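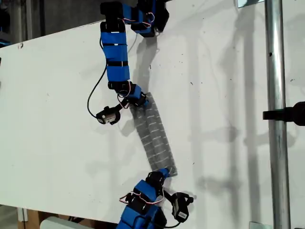
Caring for White Laminate and Painted Worktops

Workshop and Kitchen Tips — Surfaces
Text: Brenda Greenwood. Revised May 2024.

A white work surface shows every mark, and most of the damage it suffers comes from cleaning with the wrong product. Identify the surface before treating it. Laminate feels hard and slightly cool, and a cut edge shows a thin top layer over a brown core. Painted board feels warmer and often has faint roller texture. If in doubt, test on the underside near a back corner.

Daily cleaning

Use a few drops of dish soap in a quart of warm water. Wring the cloth until it no longer drips. Wipe along the length of the top, rinse the cloth, wipe again with plain water and dry with a towel. Standing water at a seam swells the board underneath, and swelling does not go back down.

Do not use scouring powder, steel wool or the green side of a kitchen sponge. They leave fine scratches that hold dirt and look gray under a lamp.

Stains

Pencil: white vinyl eraser, light pressure, then a damp cloth.

Ballpoint and marker: rubbing alcohol on a cotton pad. Work from the outside of the mark inward and change the pad often. Keep alcohol off painted board.

Tea and coffee: baking soda mixed with water to a soft paste. Leave for 11 minutes, lift off with a wet cloth, do not rub. Repeat once if a ring remains.

Wood glue: if still wet, a damp cloth. If dry, lay a warm wet rag over it until the glue turns milky, then push it off with a plastic scraper held nearly flat.

Machine oil: blot, dust with cornstarch, wait an hour, brush off, then wash with soap.

Rust rings from cans: lemon juice on laminate only. Rinse well.

Yellowing near a window is a change in the material and will not clean off. Moving the table is the only prevention.

Fabric on the bench

Dark or loosely dyed cloth can transfer color to a white top if either is damp. Dry the surface before cutting or pinning, and do not leave cloth lying overnight under a weight. Ribbed knits also pick up grit in the grooves. Shake them out before sliding them across the top — the grit does the scratching. For cutting, use a self-healing mat at least two inches larger than the pattern piece on all sides.

Irons and glue guns need a silicone pad or a cork tile. Laminate blisters quickly under direct heat, and a blister cannot be pressed flat.

Chips and scratches

Small chips in laminate can be filled with matching seam filler. Clean the chip with alcohol, press the filler in with a plastic blade, and remove the excess before it skins over. Build deep chips in two layers. Hauke Lindemann of the Stonum workshop masks both sides of the chip with low-tack tape, and his repairs are cleaner than mine.

For painted board, sand the spot lightly with 220 grit, wipe off the dust, and apply two thin coats of the original paint. Allow a full day between coats. The paint will feel dry much sooner, but cups and tool cases will stick to it for a week or more.

Edges

Lifting edge banding can be set again with a household iron on medium, through a sheet of baking paper. Press, move on slowly, and follow with a block of scrap wood until the strip has cooled. Trim any overhang with a fine file, stroking toward the board.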